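Sorin Preda is late, and then he's very apologetic, and then he's eating half my fries. I don't mind at all. I've been playing his new record, Plellport, pretty much nonstop since the download link landed in my inbox, and I'd have handed over the whole basket for an hour of his time.

If you missed the first album, Nultik, it was a bedroom record in the truest sense. Drum machine, one cheap synth, lots of muttering. I loved it, but I loved it the way you love a friend who won't come out of the house. Plellport is a band record. There's a real drummer! There are choruses! Track three, "Bayram," has a horn part so big that I pulled the car over the first time I heard it (okay, I was already looking for parking, but still).

"The horns were a fight," he says. "Mostly with myself. I'd written that line on a keyboard and I kept telling everybody it should stay on a keyboard, because I was scared it would sound like a wedding. Then we got the players in and it sounded exactly like a wedding, and I thought, well, good. I like weddings."

He talks fast and doubles back a lot. I ask about the demos and we end up on his uncle's van, then on reverb, then on the van again. When we do get to the demos, the number he gives me is 86. That's how many song ideas were sitting on his phone when the sessions began, a lot of them under a minute long and most of them named after whatever he was eating.

"So the producer's scrolling through, and it's 'soup,' 'soup again,' 'pear,'" he says. "She made me play every single one. It took two days and I was so embarrassed. 'Pear' is the last song on the record now. We changed the name."

It's called "Low Water," and it's my favorite. It sits on two chords for close to six minutes, with the bass doing all the walking around, and his voice is right up against your ear the entire time. He didn't use to sing like that. On Nultik he was buried so deep that people online argued over the lyrics for months, and I may have been one of those people. I had a whole theory about the second verse of the title track. I tell him the theory and he laughs for an uncomfortably long time.

"No, no, it's just numbers," he says. "I hadn't written the words, so I sang my old apartment number and my new apartment number. 716, 334, 716, 334. Then I got used to it, and I left it in."

So there goes that.

I wanted to know what made him turn himself up this time. He thinks it over, and for once he slows down.

"When you play live with a backing track, you can hide," he says. "You sing quiet and the track covers you. Last April the laptop died in the middle of a show and I had to finish with a guitar I'd borrowed from the opening act. It wasn't even in tune with itself. And people leaned in. I could hear them get quiet. I went home and listened to my own album and thought, why am I standing so far away from everybody?"

The band came together after that show. The drummer is the one who pushed for recording live in the same room, headphones off, with all the mess that brings. You can hear it all over the record. Somebody coughs at the top of "Kitchen Light." A chair creaks through the whole bridge of "Ferry Song," and once you've noticed it you'll never un-notice it (sorry). I ask if he was ever tempted to clean those up.

"The chair, yes. I wanted to kill the chair. But we had one take where everyone was really playing to each other, and that was the take with the chair."

He's less chatty about the words. A lot of Plellport seems to be about moving away from somewhere and then being annoyed that it went on without you, and when I say so he nods and takes another fry. I push a little. He tells me his mother heard the album before the label did, and that she had notes.

"She said the second song was too long. She's right. I cut a verse. She also said I sound happier, and I said, Mom, did you listen to the lyrics? And she said no, just the drums."

I think his mom is onto something. These are sad songs, a good half of them anyway, but they move. I've done dishes to this album. I've danced to it with the dishes still in my hand, which I do not recommend with anything you inherited.

We run over our hour. He's got rehearsal, he's already late for that too, and he wants to tell me one more thing about the van. It won't start in the cold unless somebody sings to it, apparently. I ask what he sings.

"Never my own stuff," he says, pulling on his coat. "It hates my own stuff." 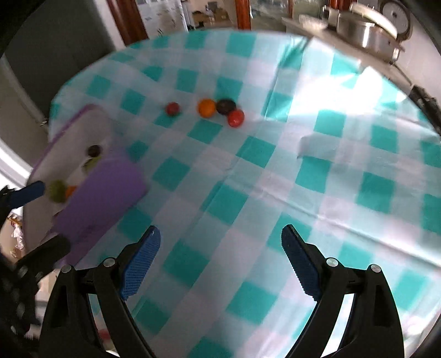 Three Quick Ones Before He Left

First record he bought with his own money: "A disco compilation, from a gas station. I still have it and it still skips."

Best place to listen to Plellport: "A bus. A window seat, if you can get it."

What he's playing at home right now: "Urby, the early tapes. My drummer got me into them and now I'm worse than she is."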